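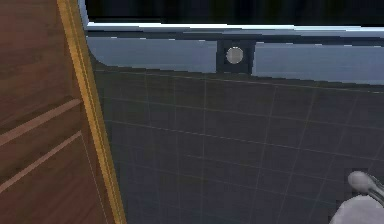
Every few years someone announces that the home is finished with colour, and every few years I fail to believe it. The latest push is for the dark room: charcoal walls, charcoal floor, one lamp. Its followers dismiss anything like reddish-brown wood with a golden-yellow edge as fussy. My aunt would have called it a door.

Filed under: Homes & Opinion 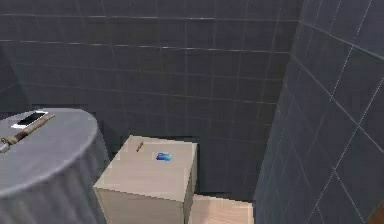 OVTHORPE, January – Seema Katiyar sells paint at Clitano, and stocks 18 greys. She can tell six of them apart. "People want calm," she told me, "so they buy gloom and then ring up about it."

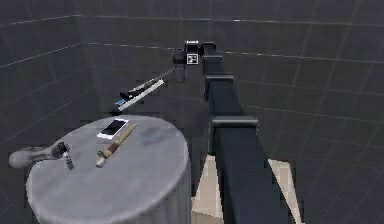

The trade says dark walls make small rooms feel bigger. I have asked for proof and been sent a brochure. Dark slate grey ruled into big squares by thin pale lines, with a round white table for company, does look smart. Would you eat breakfast there in winter, though?

Norbert Oravec did his whole flat that way 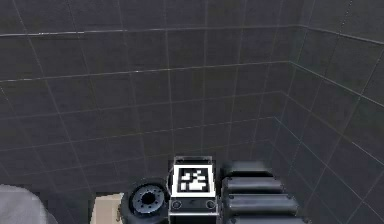 and paid 382 pounds to have the hall put back to cream. He is keeping the bedroom – for now.

© Idurine Magazine | Contact us | Back to top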